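第四章 示教数据的采集

4.1 适用范围

本章规定使用 Trora 双臂采集工作站录制桌面操作类示教数据的步骤，适用于经过操作培训并取得工位权限的采集员、复核员及现场管理人员。工作站的开箱、固定与电气连接见第二章，手部零位标定见第三章。未完成第三章全部标定项目的工作站，不得用于录制正式数据。

本章所称“回合”，指从采集员按下录制键起，至任务完成或中止并再次按下录制键为止的一段连续记录。所称“任务单”，指由 Valente 任务管理端下发、载明物品清单、摆放要求、操作指令及目标回合数的文件。

4.2 人员与职责

每个工位在录制期间应配备采集员一名。复核员可同时负责多个工位，但不得复核本人录制的回合。任务单的编制与修改由数据负责人批准，采集员不得自行更改指令文本，包括其中的标点和物品名称。

采集员连续操作满一个班段后应休息，休息期间工作站须置于待机状态。

注意：遥操作手套按使用人登记，不得混用。更换使用人后，必须重新执行第三章第 3.6 节的手部映射标定。

4.3 录制前的准备

4.3.1 台面与背景

（1）清空台面，用不掉絮的干布擦拭。台面上的残留物、水迹和颜料痕迹应在首个回合开始前清除；录制过程中新出现的污迹，应在当前回合结束后处理，并在备注栏填写“台面有污迹”。

（2）检查背景布是否完全遮住工位后方。背景布允许有自然褶皱，但不得露出后方的人员、设备或文字。

（3）打开顶部照明，等待亮度稳定。查看头部视角预览，确认台面反光没有覆盖任务单规定的摆放区域。反光落在摆放区域内时，应调整灯具角度，不得以降低相机曝光的方式代替。

（4）确认台面开孔内及孔边无杂物，线缆未进入双手的活动范围。

4.3.2 物品

（1）按任务单核对物品。物品编号须与物品箱标签一致，外观相近的物品不得互相替代。

（2）检查物品有无破损、开裂或明显变形。软质仿真食品受挤压后恢复较慢，连续使用时应按任务单规定的间隔轮换。

（3）将物品放入各自的起始区域。起始区域以任务单所附示意图为准，物品朝向在允许范围内随机选取，由管理端给出提示。

（4）任务单列有“干扰物”时，干扰物同样须摆放到位。干扰物不参与操作，但属于画面内容的一部分，缺少干扰物的回合按不合格处理。

4.3.3 设备自检

（1）接通工作站主电源，等待控制器指示灯变为常亮。

（2）在操作终端上选择“自检”，依次完成关节、手指、相机和时钟同步四个项目。

（3）自检通过后，将双臂移至准备位。双手应处于台面前缘两侧，手指自然弯曲，不接触台面及任何物品。

（4）戴好手套，缓慢张开并握拢手指，确认左右手跟随正确、无明显滞后。

警告：双臂通电后，任何人员不得将手或身体其他部位伸入台面上方。调整物品前，必须先按下“暂停”，待双臂制动后方可操作。

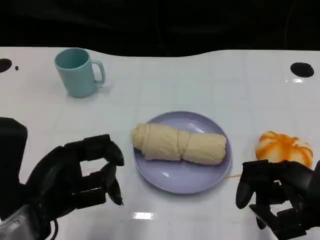 4.4 录制步骤

（1）在操作终端登录，选择任务单。终端显示本任务的指令文本、剩余回合数及随机摆放提示。

（2）按提示完成摆放，退至采集员站位，确认双臂处于准备位。

（3）按下录制键。听到提示音后保持双手静止，待终端上的静止计时结束再开始动作。静止段用于对齐各路信号，过早动作的回合将由系统自动标记。

（4）按照指令文本完成操作。以“把面包卷从盘中拿起，放到盘子右侧”一类指令为例，应先将手移至物品上方，再下降、合拢手指、提起、移动、放下，最后松开手指并撤回。各动作之间应连贯，不作多余停顿。

（5）抓取软质物品时，手指合拢至物品不再滑动即可，不得继续加力。抓取杯类物品时，除指令文本另有规定外，握持杯身或杯柄均可，但同一任务中两种握法应各占一定比例，具体比例以任务单为准。

（6）双手协作的任务中，一只手执行操作时，另一只手应留在准备位或执行指令规定的辅助动作，不得在画面内无目的移动。

（7）动作完成后，将双手撤回准备位，再次按下录制键结束回合。

（8）在弹出窗口中选择结果：“成功”“失败”或“作废”。选择“失败”或“作废”时，必须填写原因。

（9）按下“暂停”，待双臂制动后，依照新的摆放提示恢复台面，重复第（2）至第（8）步。

注：操作中出现一次抓取未成、随后自行纠正并最终完成的回合，应选择“成功”，同时勾选“含纠正动作”。此类回合具有训练价值，不应作废。

注：失败回合应完整保存。采集员不得为提高成功率而删除失败记录。

4.5 应当作废的情形

出现下列任一情形，应立即停止动作，结束回合并选择“作废”：

（1）人员、工具或非任务物品进入画面；

（2）物品掉落至台面以外，或滚入台面开孔；

（3）手套、相机或时钟同步出现报警；

（4）采集员误读指令，操作了错误的物品；

（5）手指与台面发生明显碰撞，或双手互相碰撞；

（6）照明在回合中途发生变化。

小心：发生第（5）项情形后，须停机检查手指外壳和指节，并重新执行手指自检。自检未通过的，不得继续录制，应按第七章的规定报修。

4.6 回合命名与上传

4.6.1 回合编号由系统自动生成，由任务号、工位号和流水号组成，采集员不得手动修改。

4.6.2 班段结束时，在终端选择“汇总”，核对已录回合数与本地存储中的回合数是否一致。不一致时，应保留全部文件并通知复核员，不得自行补录或改号。

4.6.3 核对无误后选择“上传”。上传期间不得关闭控制器电源。上传完成并收到校验回执后，本地文件继续保留，由系统按存储策略清理。

4.6.4 网络中断时，终端会自动续传。续传连续失败 9 次后，终端停止尝试并显示错误码，此时应将该批数据登记为“待传”，交由现场管理人员处理。

4.7 复核

4.7.1 复核员应在管理端逐条回放头部视角和腕部视角，对照指令文本检查起始摆放、动作过程和结束状态。

4.7.2 复核结论分为“通过”“修改标注后通过”和“退回”。仅结果选项或备注有误的，由复核员修改标注；画面、同步或动作本身不符合要求的，应予退回。

4.7.3 单一任务每满 200 个回合，复核员应向数据负责人提交一份小结，列明退回原因的分布及建议调整的事项。小结提交后方可继续录制该任务的下一批回合。

4.7.4 以 Fulldale 站点二月份的桌面整理任务为例，该站点共录制 3,064 个回合，其中 1,712 个在首次复核时通过。退回的回合以静止段不足和干扰物缺失居多，站点据此修订了摆放提示的显示方式，并将静止计时改为全屏显示。其他站点如遇同类问题，可参照执行。

4.8 常见问题的处理

现象：手指跟随方向正确，但握拢幅度不足。
处理：检查手套指尖是否佩戴到位，重新执行手部映射标定。仍未改善的，更换手套。

现象：预览画面中台面远端偏斜。
处理：检查头部相机支架的锁紧旋钮。拧紧后须重新执行相机自检，并将此前同一班段内的回合交复核员抽查。

现象：软质物品粘附在手指上，松开后不落下。
处理：暂停录制，清洁手指表面和物品表面。不得以甩动手臂的方式使物品脱落。

现象：终端提示“时钟偏移超限”。
处理：结束当前回合并作废，重新执行时钟同步。同一班段内再次出现的，停止使用该工位。

现象：随机摆放提示要求的位置落入反光区域。
处理：在终端选择“重新生成提示”，并记录原提示编号。同一任务反复出现的，按第 4.3.1 节调整灯具。

4.9 班段结束

（1）将双臂移至停放位，按下“待机”。

（2）取下手套，擦净后放回登记的挂位。

（3）将物品按编号放回物品箱。软质物品应平放，其上不得叠压其他物品。

（4）擦拭台面，关闭顶部照明。

（5）在工位日志上签字，注明未完成的任务单及待处理事项。

本章由 Ingeborg Bauerfeind 编制，Dirk Schwerdtfeger 审核，Clakel 技术文件部发布，自 2025 年 5 月 13 日起施行。对本章内容的修改意见，请通过管理端“文件反馈”栏目提交，并注明条款编号。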